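Murenstead hand clinic reopens, parking still under observation

Mar 17, 2019

The hand and wrist clinic at Murenstead has reopened after 10 weeks of repairs to a ceiling that was, according to the last three annual reports, in good condition.

Surgeon Vitalii Hordiienko saw his first patient just after eight, a retired bricklayer who had driven in from Holovko to have a ganglion looked at. The ganglion had gone down over the summer. Hordiienko looked at it anyway.

During the closure, patients were sent to Fletmont, a trip of two hours each way if you don't stop for a pie. The health service called this an "interim care pathway". Patients called it other things — mostly at the front desk, which has since been given a taller counter.
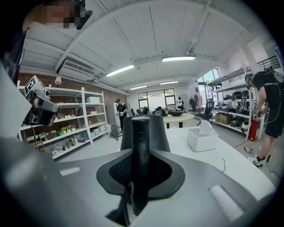
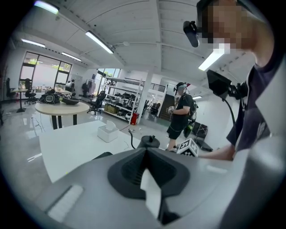

Photos: Yurii Tkachenko

The clinic treats 3,000 people a year for carpal tunnel, trigger finger, small tumours and whatever happens when a person tries to clear a mower with the motor running. Hand therapist Volodymyr Yatsenko said bookings for the last of these usually ease off by April.

Follow-up appointments missed during the repairs will be rung through in order of urgency. Anyone who has had a lump removed in the past year should call without waiting to be called.

The car park now has 20 spaces, up from 18. A spokesman described the increase as significant.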